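# Tea corner, finally

So the tea things have moved. Again! If you've been reading for a while you'll remember that they started out in the cupboard over the fridge (I'm five foot two, don't ask), then spent most of the spring in a basket on the windowsill, where the sun got at the jasmine and made it taste like the inside of a drawer. On Tuesday I'd had enough and emptied the whole lot onto the kitchen table before breakfast.

I own 16 kinds of tea. Some of them I could swear I've never bought. There was a tin of smoky stuff from Cundmont, the little shop by the train station that closed last year, and I got a bit sentimental over it and then opened it and it smelled of nothing at all. Out it went. The tin stayed, obviously. It's a great tin and it now has the sugar cubes in it.

The keepers are mostly black teas, plus one mint and the ginger one I drink when I have a cold. My everyday is still the Sachdeva breakfast blend, the loose one. Elvia Mendoza from my old office got me onto it and I've never really gone back to bags, except on the mornings when I can't face washing the strainer (so, Mondays).

The new spot is the stretch of counter to the left of the stove. It used to be where the mail piled up. I put a small shelf on the side of the cabinet for the tins, and the spoons and the strainer live in a jar, and the mail has gone to live on the stairs, which I'll deal with another time.

What I wanted most was to have the kettle out where I use it. I had a plug-in one for years, a Nedier, and it was perfectly fine until the lid stopped closing and I was holding it down with a wooden spoon. Since then I've gone back to a plain one that goes on the burner. Yes, it's slower. I've stopped minding! I put it on, feed the cat, look for my glasses, and by then it's close enough. For the black teas I want it properly boiling, and for the green one (I kept one green) I let it sit for a few minutes with the lid off, because otherwise it goes bitter on me every single time.

I do fuss over it a bit. Stainless shows every fingerprint, and next to a stove it also gets that greasy film that you only notice in the late afternoon. I go over it with a damp cloth and a drop of dish soap, then dry it right away with an old T-shirt. For the scale inside, half water and half white vinegar, bring it up to a boil, leave it until it's cool, rinse it more times than you think you need. The first cup after that always goes to the plants – or to whoever's visiting, depending who it is.

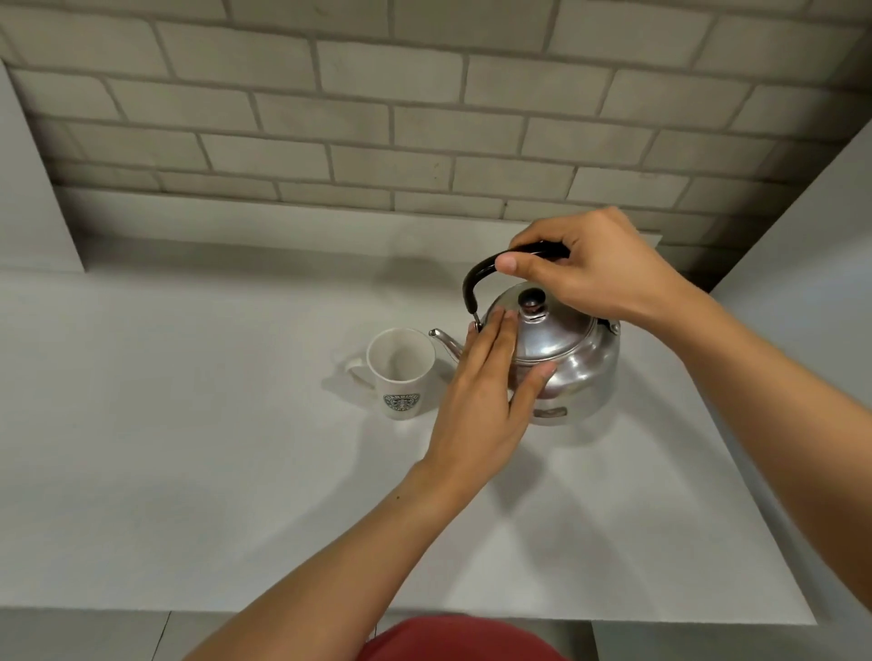 *Kettle and the coffeehouse mug, by the brick tile.*

I know, I know, a coffee mug for tea. It's a good size and I like a handle I can get hold of. My proper teacups are a set from Droka, very pretty, and they hold about three sips each, so they come out when my aunt is here and then go straight back up.

Still to do: labels for the tins (I keep opening the mint when I want the ginger), and some kind of hook for the towel, which is on the oven door for now and falls off whenever I open it. I also need to work out where the honey goes. It's been on the shelf since Tuesday and has already left a ring. A saucer under it, maybe? If anybody has a honey jar that doesn't drip down the outside, please tell me which one in the comments.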